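「楽になったかと聞かれれば、まだなっていません」

Welthorpe社の返品検品室に二本指のロボットアームが入ったのは、2020年の2月だった。文具や室内雑貨の返品を受け、状態を見て、再販できるものを棚に戻す。その一部を機械に任せる計画で、導入資料には「1日300点」とあった。現場をまとめるハワード・ストックデール氏に会うと、最初に出てきたのがこの数字だった。

「300点というのは、同じ形の箱が続いたときの話でしょう。うちに戻ってくるのは箱だけじゃない。缶もあれば、値札のはがれかけたものもある。いちばん調子のよかった日で256点です。その日は私がずっと横にいました」

横にいる時間は勤務表のどこにも載らない。以前は「検品」と書かれていた欄が、いまは「監視」になっている。賃金は変わらないそうだ。

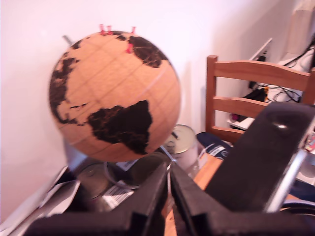 検品室の作業机。コルク地の地球儀とロボットアームのグリッパー

丸いもの、柔らかいものは誰がやるのかと尋ねると、ストックデール氏は自分の手を見せた。

「コルクは爪を立てると跡が残ります。人間なら触った瞬間に力を抜く。機械にそれを教えるのも私たちで、同じ動作を何度もやって見せるわけです。教えている間、自分の検品は止まります。その分の遅れは誰の遅れになるんですか、と会議で聞いたら、次の議題に移りました」

会社側の説明では、空いた時間は「より判断の要る仕事」に充てられる。どんな仕事かと重ねて聞いたが、氏もまだ聞かされていないという。Sumleyの倉庫から移ってきた同僚は、向こうでも同じ言葉を聞いたと話していたらしい。その人はいま、夜の積み込みに回っている。

機械そのものを嫌っているわけではない、と氏は言う。「腰を曲げて箱を持ち上げるのは、どんどんやってほしい。でも最初に任せたのは机の上の仕事でした。体のきつい仕事は人間に残っている。順番が逆じゃないかと思うんです」

来年の2月には2台目が入る予定だ。人員をどうするかは書面では何も示されていない。減らさないと口頭では言われた、と氏は付け加えた。

「紙でください、と頼んであります。返事はまだです」

(2020年11月20日)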